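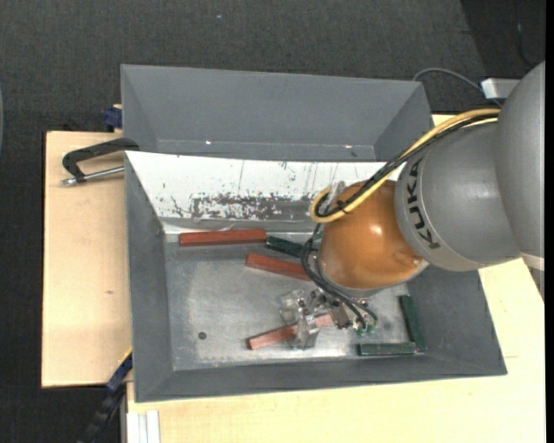 オンライン協力アクション「Trellow」、とうとう本体の販売が終わるそうです。昨日の夜、寝る前にストアページを開いたらお知らせが増えていて、思わず布団から起き上がりました。

開発元のFledleyによると、販売は5月いっぱいまで。すでに買ってある人はその後もライブラリからダウンロードできて、再インストールも問題なし。追加シナリオの「Semwal編」と「Britby編」も同じタイミングで買えなくなるので、どっちか片方しか持っていない人は今のうちにどうぞ。私はBritby編だけ買って満足していたクチなので、さっきSemwal編をカートに入れてきました(セールはやってませんでした、残念!)。

理由については、使っていた音楽のライセンス契約が更新されないため、とだけ書いてありました。あの酒場の曲も、雪山に入った瞬間に流れるあの曲も対象らしいです。差し替えて販売を続ける案もあったけれど、小さなチームでは手が回らなかったとのこと。まあ、あの曲なしのTrellowは想像できないので、変に差し替えられるよりはよかったのかな……と自分に言い聞かせています。

で、みんなが気になるマルチのほうですが、サーバーは販売終了から6か月は動かすと明記されていました。「当面の間」みたいなふわっとした書き方じゃないのは正直ありがたい。そのあとは二人までのローカル協力だけが残る形になります。四人で遊んでいたうちのグループは、サーバーが生きているうちに最終ダンジョンをもう一回まわろうと、もう予定を立て始めました。

それと、うれしい話もひとつ。最後のアップデートとして、1166番のパッチが配信予定だそうです。中身は、ずっと放置されていた弓の当たり判定の修正と、倉庫枠の拡張、それから期間限定だった衣装の全開放。衣装、全部ですよ! 去年の夏に取り逃した青いマント、ずっと引きずっていたので声が出ました。ゲーム内通貨も、ログインすれば一人4000枚もらえるみたいです。使い道は倉庫の飾りくらいしかないんですけど、もらえるものはもらっておきます。

ちなみに公式フォーラムは、サーバーの停止に合わせて読み取り専用になるそうです。攻略スレや地図のまとめは残るけれど、新しい書き込みはできなくなるので、フレンド募集の板を使っている人は別の連絡先を交換しておいたほうがいいと思います。セーブデータのクラウド保存がどうなるかは、お知らせには書いてありませんでした。問い合わせを送ってみたので、返事が来たらこの記事に追記します。

弓使いのみなさん、パッチが来たら北の砦で試し撃ちしましょう。私は夜の10時すぎならだいたいいます。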